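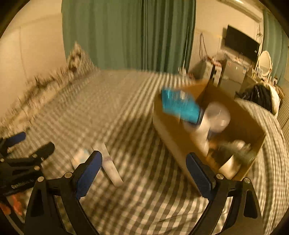 The Grip That Let Go at 70

The fault appeared on a Friday in April, and at first it looked like a very small thing. A gripper closed on a plastic bottle, lifted it over an open cardboard box, and opened again too early. The bottle fell on the bed. The log said that the grip was good.

Prondo, the small firm which makes the control software called Brutus, was teaching it to pack household things in ordinary bedrooms. People did the work first with hand-held grippers, two black fingers with blue pads, and Brutus learned from the recordings. By that week it had around 3000 of them. Bottles, packets and round containers went into boxes, many times over.

The engineers suspected the pads. They cleaned them, then changed them, and the early release came back in 7 of the next 70 lifts. Checked sheets were the next suspect, as the pattern bends strongly in a wide lens and can confuse a tracker. Plain sheets made no difference.

The mistake was in the clock. After an update, the finger positions were saved nine frames before the pictures they belonged to. When a person moved slowly, this did no harm. When the hand moved fast and the bedding became a blur, Brutus learned that fingers should open while the box was still some distance away.

A dropped bottle on a mattress is not dangerous. But Prondo had already agreed to test the same software at Magesa, a kitchen supplier, where the containers are glass and people stand close by. That test was stopped — the right decision, I think, although it cost the firm most of its spring.

Brutus now refuses any recording where the two clocks do not agree. The old recordings are being corrected one by one, and the Magesa test has no new date.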